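Taper (container design)

In container design, taper is the gradual change in diameter of a hollow vessel along its vertical axis. Most drinking cups, pails, plant pots and food tubs are tapered, usually with the wider end at the mouth. The amount of taper is given either as a draft angle, measured between the wall and the axis, or as a ratio of the change in diameter to the height. A vessel with no taper is called straight-walled.

Purpose

Taper serves two main purposes, release and nesting. A molded part shrinks as it cools and grips the core of the mold. If the walls are parallel, friction acts over the full length of the part as it is pushed off, and the surface may be scratched or torn. With a tapered wall, contact is lost along the whole surface after a short movement. Angles of one to three degrees are common for smooth walls. Textured walls need more, and the extra angle depends on the depth of the texture.

Nesting allows empty vessels to be stacked one inside another for shipping and storage. The distance between the rims of two nested vessels is called the stack pitch. For a wall of constant thickness, the pitch is close to the wall thickness divided by the sine of the draft angle, unless a shoulder or rib stops the vessels first. A steeper angle gives a shorter stack but reduces the volume held for a given rim diameter and makes the base narrower.

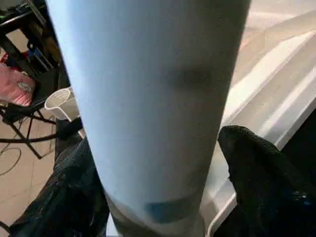 Jamming and stacking shoulders

Two tapered vessels pushed together without a stop will wedge. The force needed to part them rises as the draft angle falls, and below a certain angle, set by the friction between the two surfaces, the pair will hold together with no outside load. Air trapped under the inner vessel adds to the problem, as a partial vacuum forms when the two are pulled apart.

Stacking shoulders are the usual remedy. A shoulder is a step in the wall, placed near the base or just under the rim, on which the next vessel rests before the walls touch. Vertical ribs on the inside of the wall do the same work and leave channels through which air can enter. In a comparison published by the packaging engineer Godelieve De Haan, ribbed tubs made at the Aasen works parted cleanly in 1,347 of 1,828 trials after storage under load, against 399 for plain-walled tubs of the same size and angle in an equal number of trials. De Haan attributed most of the failures in the ribbed group to rims bent during packing.

Effect on stability

A vessel that narrows toward the base has a higher center of gravity than a straight-walled vessel of the same height and wall thickness, and a smaller footprint than one of the same capacity and height. Both lower the angle at which it tips. Designers offset the loss with a thicker base, a flared foot ring or a lower overall height. Reverse taper, in which the base is wider than the mouth, improves stability but prevents nesting and makes removal from a one-piece core difficult. It is found mainly in blown bottles and in vessels meant for use on boats and trains.

Measurement

Draft is checked by taking the outside diameter at two marked heights and dividing half the difference by the distance between them, which gives the tangent of the angle. Readings are taken at two positions a quarter turn apart to allow for walls that are out of round. The Starico gauge, a pair of hinged rings on a graduated post, gives the angle directly and was once common in small molding shops. Its designer, Pieter De Graaf, intended it for ceramic flowerpots, and the original scale stops at 12 degrees.

See also

Draft (engineering)
Frustum
Nesting (packaging)
Self-holding taper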